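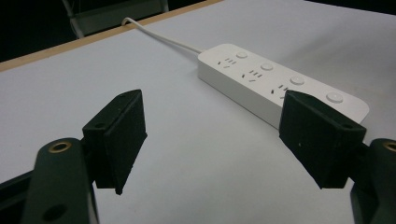 Gerrit Van Dijk
Obituaries desk, nights

March, past 3 in the morning. Old singer from the Tundholm days died, heart. Had 415 words on file, all of it from the nineties. Called the manager — no answer. Called again. Got the sister in the end, very kind, spelled every name for me twice. Filed 627 words, they want more on the TV years.
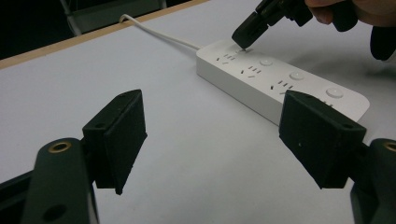
Later

Coffee gone cold. Tributes coming in already, mostly one line each. Verkance label sent a statment with the wrong album in it, had to ring them back.

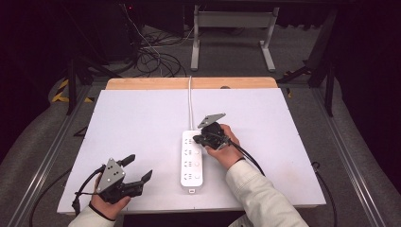
She was 19 when she cut the first single. Must get that up top. Also check teh Dokov tour, was it two summers or one? Sister said two. Bed after that.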